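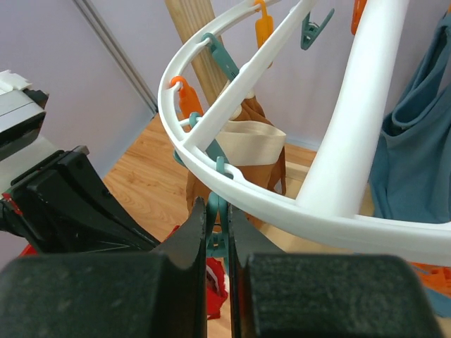 The round rack, teal pins and orange ones.

03/01/2025

Friday and I'm behind on everything. Writing this standing up at the counter, dryer still dead, tea going cold next to the soap.

So. Laundry. Day whatever of no dryer. The man from Pešek was supposed to come between eight and noon and at ten past twelve I get a text, part not in, maybe next week, sorry for the inconvenience. Fine. Called them anyway. On hold long enough to fold a whole pile of dish towels and then got cut off. Did not call back. Should have.

Which means everything small goes on the round rack and everything big goes over doors. Sheets over the bedroom door, bath towels over the chairs, the kitchen looks like a tent camp. I keep walking into a pillowcase.

I do like the rack though. Bought it in Girville in October, almost put it back on the shelf, thought it was a silly thing for grown people to own. White plastic, big ring, spokes across, little slots all along for the clips to hook through. Now I'd fight someone for it. Socks, underwear, the baby washcloths, the gloves. All the stuff that used to end up in a damp heap on the radiator and smell like a basement by morning.

Have worked out a system, sort of. Orange pins are for Keith's things, teal for mine. There are more teal ones in my head than there are when I need them. He doesn't follow it. Told him Wednesday, very clearly, orange, and he said sure, and then put his black socks up on teal right next to my black socks and now we have the sock problem again, same as before only dryer. (Ha. Not dryer. No dryer.)

Also: hang heavy things ACROSS from each other. Write this down properly so I remember. Put both pairs of jeans socks, I mean the thick boot socks, on one side last night and the whole ring tipped over like a plate and the light stuff slid into a clump in the low part. Nothing dried. Had to rehang it before coffee. So boot socks opposite boot socks. Then gloves. Then fill in with the little things.

And clip socks by the toe. Blažena says by the cuff, I say toe, the cuff gets a dent in it that shows over my shoes. We went back and forth on the phone about this for way too long. She has been hanging wash on a line for all of her married life and she thinks a rack with built in clips is for dolls. But then she asked what I paid for it so.

Told her I'd look if there's another one when I go to Girville next. Must remember. Also she wants the big safety pins, not the little ones.

Lunch was toast. Two loads done before that, whites first then the dark. Used too much soap in the dark, there was still foam when I opened the lid, ran the rinse again. The measuring cap has lost its line, worn right off, I'm just guessing now. Mark it with nail polish. I say this every time.

Found in pockets today: a Mumham parking stub, a screw, one peppermint still in its wrapper, grocery list from before Christmas that had cranberries on it twice. The screw worries me. It's off something. Put it in the saucer with the other screws that are off something.

The parking stub is from the day we went to look at the couch. Six dollars to park and we didn't even buy the couch. Keith sat on it for ages with his coat on and said it was a good couch and then said let's think about it, and now it's gone, I checked. I'm not sore about it. A bit sore about it. Ours has the spring on the left side and every visitor finds it.

Afternoon. Tried to get the closet shelf sorted while the second batch hung. Got as far as taking everything out. So now there's also a closet on the bed. Old curtains, the tablecloth with the burn, a bag of bags, winter hats for heads that are not that size anymore. Made a give away pile and then took most of it back out again. Kept: striped scarf, the tablecloth (can put a dish over the burn), all the hats, don't ask me why. Gave up: curtains, one sweater, the heating pad that smells when it's plugged in. That one's trash really, not give away.

Svatopluk Skála from downstairs knocked about the ceiling. Thought it was going to be a drip, heart in my mouth, I had wet towels hanging in every room. But no, it was just whether we'd heard the pipes banging. We had. All night on New Year's and again last night. He thinks it's the valve by the boiler. I said I'd thought it was the washer and he said no no it goes when you're not washing, he can tell when we're washing. Great. Good to know the whole stairwell can tell when we're washing. He was nice about it. Went off with some of the nut cookies on a napkin, I'm glad, there are far too many of those left and they're getting hard.

Then back to the rack, feeling everything. Hate that part, you can never tell dry from cold. Holding a sock to my cheek like a crazy person. The thin ones were done. Boot socks nowhere close. Gloves dry on the backs, damp in the fingers. Turned them inside out and up again.

One thing about the clips, if you yank the sock the hook pops out of the slot and then you've got a pin in your hand and it takes forever to get it threaded back on. Squeeze first, then take the sock. I know this. I yanked anyway, twice, because the phone was going. Was only the dentist's reminder. Tuesday at 7, why did I agree to 7, it will be pitch dark.

Window open a crack in the room with the wash. Keith closes it, I open it, he closes it. The glass was running with wet this morning and there's that gray spot starting again in the corner behind the curtain, wiped it with vinegar, will look tomorow. If it's back I'm moving the whole business into the hall. Less warm but the air goes through.

Need:
vinegar (used the last)
soap, the one without the smell
nail polish, any color
hook for the hall ceiling, a strong one, ask Keith about the drill
birthday card for Bohumila Tichý
a spare pack of clothespins, regular kind
light bulbs
bread again

Should have gone out for all that today and didn't. It got dark and I still had the closet on the bed. Shoved it all back in more or less how it was but with the curtains gone so it shuts now. Counts as progress.

Supper was the soup from the freezer, the one with no label. Lentil. Had hoped for chicken. Keith ate two bowls and said what's in this, and I said lentils, and he said huh.

He did take down the dry things without being asked, will give him that. Folded the washcloths in thirds when they're supposed to be in quarters or they don't fit the drawer. Refolded them after he'd gone to shower. Then sat down to pair the socks and came up one short, gray with the darker heel. Checked the drum, checked behind the machine (a clothespin, lint, something that used to be a raisin), checked inside the sheets. Shook out every pillowcase. It's somewhere. Put the lonely one back up on an orange pin so I'll see it.

Tomorrow: towels, if there's anywhere left to hang them. Call Pešek before nine, and be firm. Get the hook. Write to Bohumila before it's late again like last year.

Hands are like sandpaper from all the wringing. Cream is in the bathroom and I'm not getting up again. Bed. There's a damp sheet on the door so it won't close, so we're going to hear those pipes.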